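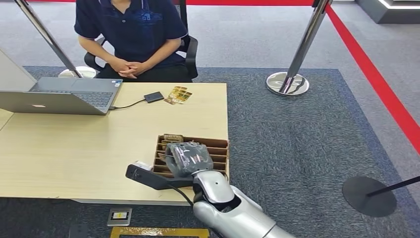 To: the sourdough & home milling list
Subject: Re: rye starter, grain for fall, and the Datonstead order
Date: 08/09/1999

> I've been feeding my rye starter with store flour since March and it
> rises fine but the bread tastes flat. Is it worth buying a hand mill
> just for rye? The one I'm looking at is the small Rollari and it
> isn't cheap. Also, does anyone know if the Datonstead mill still
> sells whole berries to regular people? I called and got a recording.

Yes, yes and yes! I've been hoping somebody would bring up rye again, the list has been all baguettes since the spring.

On the mill first. I've had the small Rollari on my counter for two winters and I use it nearly every weekend. It's slow with rye. You'll want to clamp it down well, and if your counter has a rounded lip (mine does) put a scrap of board under the clamp or it walks. For a two-pound loaf I grind for 15 minutes or so with the burrs set fairly open, then tighten them and run the whole lot through again. The second pass goes much quicker. Don't try to get it fine in one go, you'll heat up the flour and wear out your shoulder.

The taste, though! Fresh rye smells a bit like hay and a bit like honey, and my starter went wild the first time I fed it with the stuff. It climbed out of the jar overnight and I was scraping it off the shelf before breakfast. Use a bigger jar than you think.

Before you spend the money, try one thing. You say the bread tastes flat, and I wonder how much of that is the flour and how much is the schedule. How long is your sponge sitting? Mine goes overnight on the counter, in a cool kitchen, 60 degrees or a bit over, and when I cut that short the bread comes out sweet and dull. I'd give it a longer sponge with your store flour and see where that gets you. And check the salt. I left it out once and blamed the rye for a week.

Now Datonstead. They do still sell berries, at least they did last month. The recording is always on, just leave a number and they call back in the evening. The smallest bag is 20 pounds, and it's paper, so have something with a lid ready at home. I freeze the berries for a few days before they go in the bin and I haven't had a moth yet. They had two kinds of rye when I asked, and the darker, smaller berry is the one I like. It makes a tighter loaf but keeps for ages.

If a few of you want to go in on an order together, write to me off the list. Last fall we ended up with 581 pounds between us, which was far too much for one station wagon, so this time I'd like two cars, please.

For anyone who wants to bake along, my everyday loaf:

- all of last night's sponge, minus a good spoonful for the jar
- as much fresh rye again as went into the sponge
- a handful of white bread flour if you want it to slice thin
- salt, caraway, a little dark molasses
- enough warm water to make it like wet cement

Stir it with a wooden spoon, don't bother kneading. Into a greased tin, smooth the top with a wet hand, and leave it until you see pinholes on the surface. Hot oven to begin with, then turn it down and give it a full hour. Wrap it in a towel and do not cut it until the next day!! I know. I've ruined plenty by cutting early, and the knife comes out looking like it's been in glue.

One more, for whoever asked about the Szűcs bread book a few weeks back. I got hold of it through interlibrary loan and the rye chapter is wonderful, especially the part on using stale bread in the dough. I've been soaking my old crusts and adding them ever since, and the loaf stays moist right to the end of the week. The wheat chapters I could take or leave. The Fenemex thermometer that somebody recommended in the same thread is good too, mine reads true in boiling water, though the dial fogs up if you leave it in the oven.

Let me know how the longer sponge goes, and do tell us if you get the Rollari. Does anybody on here grind spelt in theirs? I've got half a bag and no idea where to set the burrs.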